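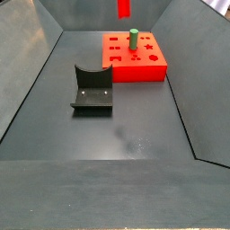 Red shape-sorter block with recesses in its top face.

Ponberg Toy Library – frequently asked questions

Who can join?
Anyone who looks after a child under school age. Grandparents, childminders and foster carers are all welcome. You need to show one proof of address when you sign up.

Where are you?
In the side hall of the old Bivholm chapel, built in 1864. Use the door on Londoño Street, as the front steps are not suitable for prams.

How many toys can I borrow?
Up to three at a time, for three weeks. Ride-on toys and play kitchens count as two.

Can I renew?
Yes, once, unless another family has reserved the toy. Ring or call in before the due date.

What if a piece goes missing?
Tell us when you bring the toy back. Pieces often turn up later under a sofa, so we wait a month before charging. The charge for a lost piece is £3. We do not charge for ordinary wear.

Do I have to clean the toys?
Please wipe them over with warm soapy water and let them dry fully. Don't put wooden toys in the dishwasher or leave them to soak – they swell and the paint lifts.

My child is two. What should we start with?
Shape sorters, stacking cups and large-piece jigsaws are all borrowed a lot at that age. If a sorter is too hard, hand over one or two shapes at a time and keep the rest back.

Do you take donations?
Yes, if the toy is complete and carries a safety mark. We can't take soft toys, or anything made before 2000.

Are you open in the holidays?
We close for August. Toys borrowed in late July are due back in the first week of September.

Who do I contact?
Saeed Safavi for membership and Kenneth Cabanatuan for repairs and donations. Leave a message at the desk before 5 pm.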